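Plunach Air Adds Evening Flights Between Binditz and Buston, With a Friendlier Way to Reach the Cabin Crew
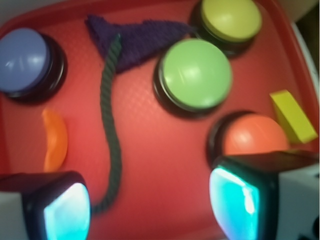 BINDITZ — Plunach Air is delighted to share that its popular Binditz to Buston route will grow this March, with 2 new evening departures joining the morning service that so many of our regular travelers have come to rely on over the years.

The new flights will leave Binditz at 5:40 p.m. and 8:15 p.m., stopping briefly at Reinholz on the later run, and will be flown with our 121-seat aircraft. We have heard from a great many people who work in one city and have family in the other, and who have been asking us (very patiently, we should add) for a way to get home for dinner, or at least for dessert.

Along with the new schedule, we are refreshing the way our crews speak to passengers over the intercom. After reading through 310 comment cards, we learned that travelers love a warm welcome from the flight deck but would like announcements to be shorter, clearer and kept to the trip itself — the weather, the arrival time and the connecting gates. All 202 of our pilots and flight attendants will have completed a refresher course before the first evening departure.

Passengers who would like to tell us how we are doing can pick up a comment card from any crew member, or leave one at the Plunach Air desk in Binditz, Reinholz or Buston. Tickets for the evening flights are on sale now at all three airport desks and by phone. Travelers already booked on a morning flight may move to an evening one without a change fee through the end of March.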